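Kitchen robots at work - what's actually changed for you lot?
Board index > Catering and canteens > Back of house

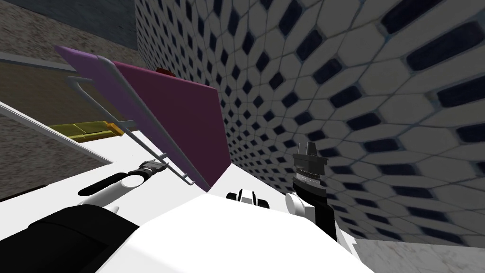 Potwash and plate duty: who's had it taken off them?

ShafiqBhuiyan wrote:
Evening all. Shafiq Bhuiyan here, I post now and then, mostly moaning about extraction fans. I run the kitchen side of a staff canteen, 600 covers on a busy day, and we're getting a two-armed robot for the plate end of the job. Racking, unracking, stacking, wiping down next to the sink. The picture up top is the simulator view from the robot's side, plates in the rack, sponge on the counter, its own arms in front of it. They work the job out in there before anything gets near our crockery.

What I want to know is what it did to your people. I've had the sales talk and I don't need more of it. I've got 12 on my team across the week and the porters have started asking me things I can't answer. Will hours go? Will they be expected to mind it? Does anybody get paid more for minding it? If you've lived through this, please tell me the dull bits as well.

dishpit_dolly wrote:
Ooh, right up my street! I was a porter for years and we had a Nanayakkara unit come in at my last place (single arm on a post, did glasses and side plates). First month was awful and I'll tell you why - we were all still doing our old jobs AND looking after it. It would stop and do its little three-note chime and somebody had to leave the pots, dry their hands, go over, press resume, go back, get gloves on again. All shift. I heard that chime in the bath.

After that it settled down and I'd say I liked it. My wrists were better by the spring. But the job did change, it was much less chatting. You used to stand two at the sink, one washing and one racking, and that's where all the gossip was. With the arm there it was just me. I missed that more than I thought I would.

tomato_water wrote:
Dolly the wrists thing is real. Mine too.

Shafiq, is that plum plate at the front one of yours, or whatever came with the simulator? Only asking because coloured crockery was a pain for us. The old camera system was fine on our white plates and went to pieces with anything dark.

ShafiqBhuiyan wrote:
Whatever was in the simulator, I think. Ours are all cream with a chip out of them. I did ask whether they'd try it with chipped ones and got told it was "on the list".

grumpyoldgrill wrote:
I'll be the one to say it then. They'll tell you no jobs are going and they'll mean it on the day they say it. Then a porter leaves and doesn't get replaced, then another. Seen it at two sites. No meeting, no letter, the rota just gets thinner and the ones left get a tablet to carry round.

Get it in writing before it's plugged in. You've got some say now and you'll have none by December.

bain_marie_antoinette wrote:
I don't think that's fair as a general rule, Grill. We're a hospital kitchen and we couldn't fill the porter jobs we had. Two of them had been advertised so long that people had stopped noticing the poster. The machine (ours is from Flavico) took the evening plates and that meant the evening lot could go home at the time on the rota instead of forty minutes after it. Not one person lost hours they wanted.

grumpyoldgrill wrote:
Hours they wanted. Who asked them?

bain_marie_antoinette wrote:
I did! I'm the supervisor, I sat down with each of them with a cup of tea and the rota. One lady did want the extra time for the money and we moved her on to breakfast set-up, and she's better off by a bit. I know that isn't how it goes everywhere. I'm only telling you how it went with us.

dishpit_dolly wrote:
See that's decent. We got an email.

ovenglove_ian wrote:
Maintenance here, so a different view. Things that ended up on my desk after ours went in:

Counter space. You lose more of it than the drawing shows, as people won't put things down near the arms even when it's parked. Ours is stood well clear of the hot side and there's still a sort of empty half-circle that nobody uses.

Where the rack lives. Ours has to be in the same spot every time or near enough. We put 2 bits of tape down and the porters hated the tape. I'd have hated it too. You've done a job your way for years and now there's tape.

Wire racks in general. The thin ones bend and once they've bent the plates lean differently. A person just copes with that without thinking. Buy spares.

Cleaning it. Find out who does it, when, and whether it's paid time. Ours was being wiped down after clocking off for weeks before anybody mentioned it to me.

ShafiqBhuiyan wrote:
Ian this is gold, thank you. The cleaning one hadn't even crossed my mind. I've just looked at the plan and it says "daily wipe-down by site staff" and gives it no time at all. So that's my first phone call tomorrow.

The rack in the simulator is one of those thin grey wire jobs as well, with little bent hooks. Ours is a big ugly plastic thing. I'll be asking about that too.

tomato_water wrote:
Plastic rack might be easier for it, might be worse. Ask them to run it with yours in. Shouldn't be hard for them to put a different one in a simulator, I'd have thought?

pran_kit wrote:
Not as easy as you'd hope but they should do it if you ask early. I used to do this for a living at Pranness, setting up practice kitchens for the software to learn in. You need the shape right and you need the plates to sit in it the way they sit in real life, and that second part takes the time. Send them the rack. Post it in a box if you have to. A photo of it on somebody's phone isn't enough.

Also send them your mess. Everybody sends the tidy version. A couple of plates and a sponge is a nice place to start but your counter at half one in the afternoon won't look like that, will it? Go and stand there with a notebook and write down what's really on it.

ShafiqBhuiyan wrote:
Half one in the afternoon it's got Lorraine's reading glasses on it and somebody's half a baguette. Point taken.

grumpyoldgrill wrote:
Can I ask something without getting my head bitten off. Who's going to be in charge of it? As in when it stops and the line's backed up to the door. If it's the porters then it's a skilled job and should be paid like one. If it's the chefs then God help you, they won't leave the pass.

inov_andy wrote:
We had this exact row (contract caterer, the kit's called an Inov). In the end we made it a named role, one per shift, with an extra bit on the hourly rate. It isn't a fortune. What helped was that the porters chose who, and it rotates, so it isn't one poor soul getting shouted for. The training was 20 hours each and some of that was at a screen with a pretend kitchen, which our lot found hilarious for the first morning and boring by lunch.

Two of ours didn't want to go near it and that was left alone. They do the pots. Pots are still very much a person's job with us and I can't see that changing soon.

dishpit_dolly wrote:
Pots for ever! I'd have taken the pots.

bain_marie_antoinette wrote:
Andy did you find people got slower at racking themselves? When ours was off for a service I had newer staff who'd never really learned the plate end. It was chaos, I ended up with my sleeves rolled up doing it myself. We now have one meal a week done by hand on purpose. There was grumbling but it's quite a jolly shift these days, they put the radio on - and Dolly, they gossip.

inov_andy wrote:
Yes, same. It took me by surprise. I'm pinching the one meal a week idea.

grumpyoldgrill wrote:
So you bought a machine to do it and now you pay people to practise doing what the machine does.

bain_marie_antoinette wrote:
Same as a fire drill, Grill.

grumpyoldgrill wrote:
Fire drills don't come with a service contract. But fine. I'll give you that the named role is a good idea, if the money is real and stays real. Shafiq, get that one in writing as well.

ovenglove_ian wrote:
And noise. Forgot noise. It isn't loud but it's a whine, and it's at the sink where the sound bounces off the tiles. Stand next to one for around an hour before you agree where it's going.

ShafiqBhuiyan wrote:
Right, I've been reading this out to the missus and she says I should stop and go to bed. What I've got so far for the meeting: wipe-down is paid time, named role with money on it and the porters pick, our own rack and our own chipped plates in the simulator, spare racks, one meal by hand, and a line in writing about what happens when a porter leaves. I've also asked if three of the team can come and see it running before a date's agreed, as I don't want them meeting it for the first time on a busy lunch.

I still don't know how I feel about the two-at-the-sink thing that Dolly brought up. That's our lot exactly, they've stood there together for years. Has anyone kept two people on that end with a machine in?

dishpit_dolly wrote:
Not where I was. But ask if the pots sink can go next to it instead of round the corner! Ours was behind a wall and I think half the trouble was just that.

ShafiqBhuiyan wrote:
Ours is round the corner as well. I'll get the tape measure out in the morning.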